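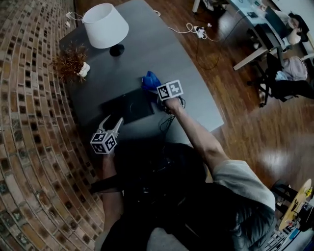 # Clearing and wiping down a small desk (lamp, plant, cords and all)

*By Yu-ting Man, December 2021*

I've had a few messages asking how I keep my desk looking tidy in a house as dusty as ours, and the true reply is that for most of the year I don't. What I do have is a routine that takes me from grubby to nice again in the time it takes to listen to one side of a record, and I've done it so many times now that I thought I might as well write it down. It's nothing fancy. You need a cloth, a bit of warm water and somewhere to put things down while you work (the floor is fine, if you don't have a dog).

My desk is a plain dark grey one, 1470 mm wide, with a front edge that curves a little, and it stands against a brick wall. I mention the colour because dark grey shows everything. Crumbs, fingerprints, the pale ring from a mug of milky tea, that fine fluff that comes off jumpers in winter. If yours is a light timber you'll get away with far more than I do, and I'm a bit jealous.

## What you'll need

- 2 soft cloths, one to use damp and one to keep dry
- A bowl of warm water with a small squirt of dish soap
- A clean, dry paintbrush, the kind you'd use for window trim
- A sticky lint roller, if your lamp has a fabric shade
- A tray or a shallow box for the small stuff

For cloths I like the thick blue ones that you can scrunch up in your hand. Ordinary cut-up T-shirts work nearly as well, and I used those for years before somebody gave me a pack of proper ones. What I'd steer clear of is paper towel on a dark surface. It leaves little white bits behind and you end up going over everything twice and getting cross.

If you prefer a bottled cleaner, I use Prilovine now and then for sticky marks, with 100 mL of it in a spray bottle topped up with water. Try it somewhere out of sight first. I tried it on the underside of the desk near the back leg and waited until the next morning, and all was well, but I've heard from a reader with a waxed tabletop who wasn't so lucky.

## Step 1: Take the small things off

Pens, paper clips, hair ties, the receipts you meant to file. Put them all in the tray without looking at them too closely. I know that sounds harsh, but if you start reading the receipts you'll still be standing there at lunch. Sorting is a separate job, and it's a much nicer one once you have a clean desk to do it on.

Leave the big things where they are for now. On mine that means the lamp, the plant and the flat black mat in the middle. I used to strip the whole lot off at once, and then I'd have a lamp on the bed, a plant on the stairs and no idea where anything had been. These days I move each one only when I come to it.

## Step 2: Sort out the lamp

Switch it off at the wall and let the bulb cool right down before you put your hands anywhere near the shade. Start here and work down, so any dust you knock loose lands on a surface you haven't wiped yet.

A white drum shade is a lovely thing and a terrible dust collector. Hold it steady with one hand inside, if you can fit it, and run the lint roller around the outside in slow strips from the top rim to the bottom. If you haven't got a roller, use the dry paintbrush and go the same direction all the way round. Don't put a wet cloth on a fabric shade unless the care label says you can. I did this with my first one, a Trutedham that I'd saved up for, and it dried with a tide mark that faced me every evening for four years. I turned it to the wall in the end.

Then do the base. A round base like the one on mine has a groove underneath where grit likes to sit, so lift the lamp, tip it gently and wipe the bottom as well as the top. Grit under a lamp base is how you get those little curved scratches on a desk, and there's no wiping those out.

While you've got it in your hands, have a look at the bulb. Dust on the glass dims the light more than you'd think, and a dry cloth takes it straight off. If it needs replacing I'd go for one marked 3000 K for a desk, a warm white that's still clear enough to read by. My sister has a much bluer one in her place at Pukance and swears by it, though I always feel as though I'm waiting for the dentist.

## Step 3: Follow the cord

Run the dry cloth along the lamp cord from the base back to the plug, still switched off, still unplugged if you can reach the outlet. White cords go grey so slowly that you don't notice until you clean half of one. For stubborn grime, a barely damp cloth is fine as long as the plug is well away from the wall, and you dry it before it goes back in.

Have a think, too, about where the cord goes. I like mine to head straight for the corner and drop over the back edge, where it can't be caught by a sleeve or a mug. A bit of removable tape on the underside of the desk will hold it there. The same goes for any thinner black cables you've got lying about: untangle them now, while the desk is bare, and wind up the ones that don't need to be out. I use the twist ties from bread bags, and I have far too many of them.

## Step 4: Give the plant some attention

Desk plants get forgotten in the cleaning, poor things, and a coat of dust can't be pleasant. For spiky leaves, the paintbrush is much kinder than a cloth. Start at the middle of the plant and flick outwards towards the tips, holding the pot with your other hand. If the plant is happy to be rinsed, you can take it to the sink instead and give it a gentle shower of lukewarm water, then let it drain properly before it comes back.

Reddish-brown foliage can hide a lot, so look closely for any leaves that have gone papery at the base. Those should come away with a light tug. Leave anything that resists.

Wipe the pot as well. Little white ceramic pots show every splash of potting mix, and if yours is a shaped one with nooks and folds, a cotton bud dipped in the soapy water will get into the bits a cloth can't. I bought a pot years ago from a stall in Takeda Lane, and it was months before I discovered that what I'd taken for a pattern was dirt.

Last of all, check the bottom. If it's damp underneath, it needs a saucer or a cork coaster. Water sitting under a pot leaves a mark that can be very hard to shift.

## Step 5: Wipe the tabletop

Now for the satisfying part! Dip one cloth in the warm soapy water and wring it out until it doesn't drip, and then wring it once more. You want it damp enough to lift dust and dry enough that the desk looks streaky for only a moment.

Start at the far end, against the wall, and come towards yourself in long overlapping strokes. Scrunching the cloth into a loose ball works for marks, but for the big open areas fold it flat into quarters. That gives you several clean faces to turn to, and it saves you trotting back to the bowl.

When you get to the mat, wipe the top of it first, then lift it and do underneath. If it has a faint ring on it from a cup, lay the damp cloth over the spot for a minute and then rub in small circles. Some rings come up and some are there for good. If the flat black thing on your desk happens to be a laptop, of course, keep the wet cloth well away and use the dry one.

Follow up with the dry cloth before the surface has had a chance to dry by itself. On dark colours this makes all the difference, and I really wouldn't skip it, even when the kettle is calling.

Don't forget the front edge. Your wrists rest there all day and it gets a slightly tacky feel that you stop noticing. Wrap the damp cloth over it, hold it top and bottom, and slide along from one end to the other.

## Step 6: The wall behind

This one is only for those of us with bare brick next to the desk. Brick sheds a little sandy dust, especially from the mortar, and it will settle on your clean tabletop by the next day if you leave it. I go over the lower rows with the soft brush on the vacuum. Yes, strictly speaking, it should come before the tabletop. I remember in time perhaps every second go.

Please don't scrub at the mortar or wet it. In June I got keen with a stiff brush and had a small heap of sand on the carpet before I'd come to my senses.

## Step 7: Put it all back

Lamp first, at the far end, then the plant beside it where it won't be knocked when you reach for the switch. Mat back in the middle. Then sit down in your chair and see whether you can get to everything without leaning on anything else.

Now you can bring the tray over and go through it. Give each thing a home or the bin. I allow myself one pen, one notebook and whatever I'm working on, and the rest goes in the drawer (which is a page for another day, and possibly a long one).

## How often

I do the full routine once a month and a quick going-over with the dry cloth whenever I catch the dust in the evening light. If you've got pets, or a window onto a busy road, you may want to do it more. Wash the cloths on their own, warm, with no fabric softener, and hang them up to dry. Softener leaves a film on them, and the next time you wipe the desk you'll wonder where all the smears have come from.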